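A Morning at the Garrido Puffed Grain Works

I have wanted to see inside a snack factory since I was small enough to fit in a shopping cart, so when Garrido announced that its October open day would include the puffing hall, I signed up the same evening. The plant sits at the end of a long road out of Rinent, past the grain silos and a garden center, and you can smell it well before you see the gate. Warm toast, a little caramel, something like the bottom of a popcorn bag. I rolled the car windows down for the last mile!

Getting there

There is a bus from Rinent station, but it stops at the foot of the hill and the walk up is steeper than the map suggests. I drove. Parking was in the truck yard, with cones to keep us clear of the loading bays, and sign-in took place at a folding table by the side door. Tours left every half hour from nine in the morning. Hairnets for all, beard nets for those who needed them, and no rings or watches on the factory floor (bring a pocket that zips).

The grain store

We started in the grain store, which I expected to be the dull part and loved. The rice comes in by truck and is screened before it goes anywhere near a machine. Our guide let us put our hands into trays of rice, millet and cracked corn, each one at a different stage of cleaning, and the difference between the first tray and the last was plain even to me. The dust from the first one made three of us sneeze. Moisture is what they fuss over most. Too dry and the grain barely opens, too damp and it comes out tough, so samples go up to a small lab on the mezzanine all through the shift. The whiteboard by the lab door had a batch number on it, 2,481, and next to it a very good drawing of a duck.

The puffing hall

Now this was the thing I came for. The old puffing gun, a fat iron barrel on a cradle, is still there and still works, although it only runs for visitors. They heat it, turn it, wait for the gauge, and then somebody shouts and you put your fingers in your ears. The bang goes right through your shoes. A cloud of puffed rice flies into a mesh cage the length of a van, and everybody, adults included, laughs out loud. We asked for it twice and got it twice.

The modern line is quieter and much faster. It makes rice cakes in heated molds, with a steady clack and hiss, and the cakes drop onto a belt so light that a fan has to be angled away from them. Further along they get a coat of syrup or seasoning in a turning drum. I stood at the drum window until the rest of my group had gone through the next door and I had to trot to catch up.

Packing, and the tasting room

Packing was busy and loud, and we watched it from a raised walkway behind glass. The film comes in on rolls, is folded into a tube, filled, sealed and snipped. One machine there, a Fovau, has been on the line for 5 years and is cleaned down completely between flavors. I liked hearing how long that takes. It explained why my favorite sesame one disappears from the shops for weeks at a time.

The tour ends in the tasting room, where they encourage you to compare puffed snacks, cakes and bars. You can be as thorough as you like, and I was. My favorites were the plain salted rice puffs, still the best thing they make, and a dark molasses cluster that stuck my teeth together in a very pleasing way. The oat bar was chewier than I usually go for, but I went back for a second piece, so there you are.
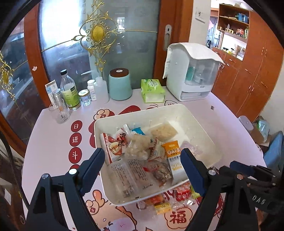 The shop and the little museum

The shop is one room off the tasting area, and it sells bags of broken rice cakes at a price that made me buy far too many. Go through it to the museum, though, even if you are tired by then. It has the company's early tins, a wall of old wrappers, hand-cut printing blocks and a delivery bicycle with a box on the front big enough to sleep in. One case is given over to Luvavora, a malted barley biscuit they stopped making long ago. There is a visitors' book beside it where people write what they remember of the taste. I read pages of it. Opinions on the malt are strong.

Some practical notes

Wear flat shoes, as the walkways are open grating. The puffing hall is hot, so leave your coat in the car. Small children need ear protection, and there is a bin of ear defenders at the door in all sizes. The café does soup and rolls until two in the afternoon and had run out of soup by the time I reached it. Allow a full morning, and if you can, pick one of the first tours, when the line is at full speed and the old gun has only just been warmed up.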